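What the menu screens say at quarter to twelve

Trade feature, 2021-12-06
Words: Bhavana Kulkarni

Quarter to twelve, Gilchrist's on the ring road, and the breakfast board is still up. Should have flipped at half eleven. The girl on the till has noticed, the queue has noticed, a man in a hi-vis jacket is ordering a bacon roll because the screen says he can. She sells it to him. Then the board blinks and it's soup.

Fifteen minutes late. Doesn't sound like much. Glenys Whitelaw, operations manager for the chain, has a spreadsheet that says otherwise, and she had it open before I'd got my coat off.

In August her team logged 446 late changeovers. One month. Some by a minute, fine, no harm done. Some by most of a morning. One branch ran the Easter menu for a day and a half, prices and all, and had to honour it.

"We bought screens so we could stop climbing ladders," she says. "Then we spent all our time ringing people to ask what was on the screens."

Gilchrist went digital the way most mid-sized chains did. Bit by bit, whoever was cheapest that year. The older branches have media players from Skaneo, little black boxes gaffer-taped behind the panel. The newer ones run on Kenix, software in the screen itself, no box. Two logins, two ways of building a playlist, two ideas of what time it is. That last one matters. The Skaneo boxes keep their own clock and drift if they lose the network overnight. And they do lose it, because half the branches switch everything off at the wall.

Damian Steiner did the first round of installs and is refreshingly blunt about it. He'd specified a separate supply for the players. It got cut from the quote. "Everyone wants the big bright panel. Try getting them to pay for a socket."

So the fix, when it came, was dull. Sockets first. Then one scheduling tool sitting over both systems — they went with Relorov, a small outfit that does nothing else — so a menu gets built once and pushed out to the lot. Then proof of play, meaning each screen reports back what it's really showing, so head office can see it for themselves and the phone calls stop.

Proof of play is an odd thing to sell. No customer ever sees it. Wendell Fitzsimmons, who looks after accounts at Relorov, says he used to leave it until the end of the pitch and now he opens with it. Shows people a wall of thumbnails, their own screens, live. Somebody always spots one that's upside down.
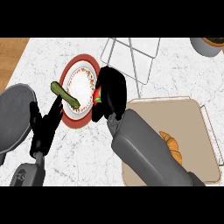 The switch wasn't painless. First night of the joint schedule, 1681 menu items went across and every allergen symbol came out as a question mark. Font problem. Spotted at five in the morning by a baker, who rang Whitelaw at home, who pulled the lot and went back to the old boards for another week. She tells this story quite cheerfully now. I don't think she did at the time.

Staff took some winning round too. Digby Mudgway runs the branch I visited and had been changing his boards by hand with a USB stick, on his own timetable, for years. Knew his customers. Builders early, school run, then the office lot. A central schedule flattened all that. He complained, loudly, and got a local override: he can hold breakfast for up to half an hour when the queue's long. Five other managers have asked for the same and got it.

Which rather complicates my opening. Was the board late that morning, or was Mudgway holding it? I asked. Bit of both, he reckoned. He'd pressed hold and then forgotten about it, what with a delivery at the back door.

The numbers are better, anyway. There are 2263 scheduled changes a week across the estate and Whitelaw now gets a list of the misses by lunchtime, short enough to read standing up. She still rings the branches. Old habit. But it's to ask why, and she allready knows which screen.

Next on her list is the drive-through, where the boards sit outside and the sun gets at them until about three. Steiner has been asked to quote for brighter panels. He's put the sockets on page one this time, in bold, with the price next to them.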